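Ticket: label printer skips every second label after update
Product: Skultico desk printer
Site: Workthorpe, packing room
Status: open, waiting for customer
Opened: 23 September 2026

Hello support,

We print address labels for small parcels, 250 on one roll. After the last driver update the printer feeds one blank label after each good one. With the old driver I did not have this problem.

What I tried until now:
Switched off the printer, waited 60 seconds, switched on again. Same.
Cleaned the gap sensor with a dry cloth. Same.
Changed to a new roll from Trostano. Same.
Printed from the other computer, which still has the old driver. All labels are good.

The label must fit on the top of a small box, so I cannot use the bigger size.

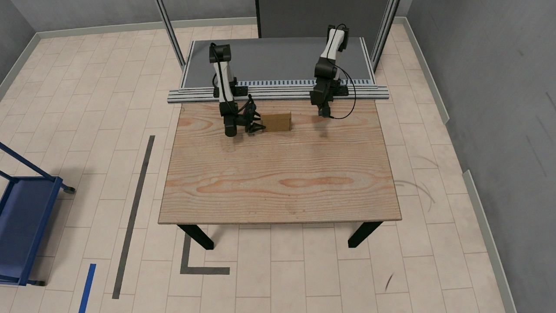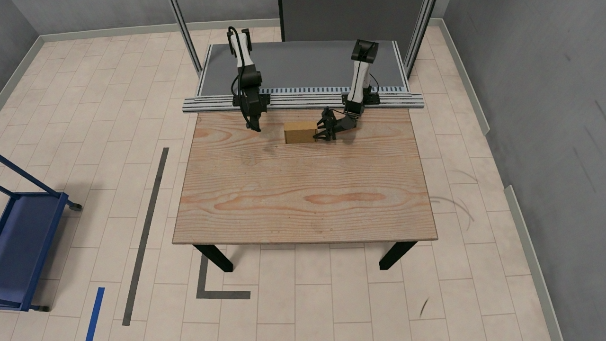

A small brown box on the wooden table, in both pictures.

Reading time: 2 min

Reply from support:
Thank you for the clear list. Please open the driver settings and look at the label height. The update may have put it back to 100 mm. Set your real height, save, and run the calibration from the printer menu.

Update from customer:
The height was indeed 100 mm. I corrected it and calibrated. Now nearly 60 labels came out without a blank. But when I restart the computer, the value goes back to 100. Is there a way to keep it? Our second site, Vaughan, has the same model and I did not update there yet.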